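**Ticket:** Packing line, table 2: cell stops on dark boxes
**Opened by:** Jörg Schwerdtfeger, shift coordination, Orkumis returns hall
**Opened:** Apr 26, 2024
**Status:** open, waiting for Voicu

**Problem**

Since the update of the Nullora software, the cell stops when the box is black or very dark. It goes to the edge of the box, waits 7 seconds and gives the message "edge not confirmed". After this a person must press Continue. White and brown boxes are fine.

On the early shift we handled 260 boxes. Before the update, Susance stood at this table only to check labels. Now she has to stay within reach of the button the whole time, and the label check is done by the late shift, who did not ask for it.

**What we tried**

1. Restart of the cell. No change.
2. Lower speed, from 900 to the slowest setting. The stop comes later, but it comes.
3. Turned the box so the print runs the other way. No change.
4. Cleaned the table. No change, and the ceiling light still makes a bright spot on the surface.

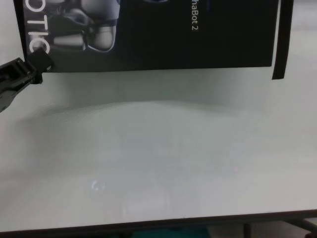

*Table 2, black box, gripper at the lower left corner. Light reflection on the tabletop.*

**Reply from Voicu support**

Please send the log and tell us if the message also comes with the hall lights off on that side. The edge check compares the box with the table, so a reflection can disturb it. Please do not change the threshold yourself.

**Answer, Jörg**

Log is attached, 3,550 lines, I am sorry for the length. We cannot switch off the lights on one side, they are on one circuit with the walkway. I put cardboard under the lamp for one hour and the stops became fewer, but they did not disappear.

I want to add one point which is not technical. When the cell came in August, we told the team that the robot takes the lifting and the people take the decisions. Pressing Continue is not a decision. Two colleagues asked me if they can go back to packing by hand until this is solved, and I said yes for the dark boxes. Please do not count these boxes as downtime of the team in the weekly report.

**Next steps**

- Voicu: check the edge setting for dark packaging, or give us the previous version back.
- Jörg: ask building services for a matte cover for table 2.
- Susance: write down the product name for each stop, paper list is at the table.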